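Tikwood method

The Tikwood method is a way of teaching robots to fold and tidy cloth by having people do the job first, with a gripper held in each hand. I've looked after this page since May and I still get asked where the name comes from, so let's get that over with: Tikwood is the street where Katia Carbone was living when she wrote the first version (nothing to do with timber, sorry!).

Background

Cloth is a pig of a thing for a robot. A mug stays the same shape when you pick it up, but a T-shirt never lands the same way twice, and the older approach of driving a robot arm by remote control made folding painfully slow. Carbone's idea was to leave the arm out of the teaching altogether. You take the grippers to somebody's home, fold things on whatever bed or table they've got, and record what the grippers see and how they move. A policy is then trained on those recordings and run on a pair of arms with matching fingers.

Method

Each task is shown 300 times, split across 3 homes. People are asked to work at their normal speed, and fumbled grasps are kept in as long as the person recovers from them. Anahera Merrick argued hard for that last bit, and I think she was right - a robot that has only ever watched perfect folding has no idea what to do when a corner slips.

Patterned sheets are welcome too. Early recordings at Mekura were nearly all done on plain tables, and the policy got muddled as soon as it met a busy background.
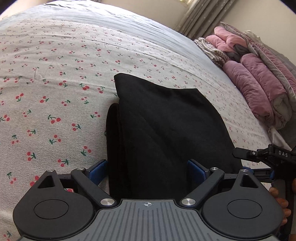 Dark cloth is the other sore point. Folds in black fabric don't show up well, so the policy often grabs one layer when it wants 2, and the Tomoana version of the method adds extra recordings just for that.

Results

The write-up of 18/04/2019 found that mixed homes beat a single home for every garment tried, though socks stayed hopeless. Budeck later repeated the towel task and agreed on the main point, but reckoned fewer recordings would do. I'd like to see that tested on shirts before I believe it.

See also: cloth handling, learning from demonstration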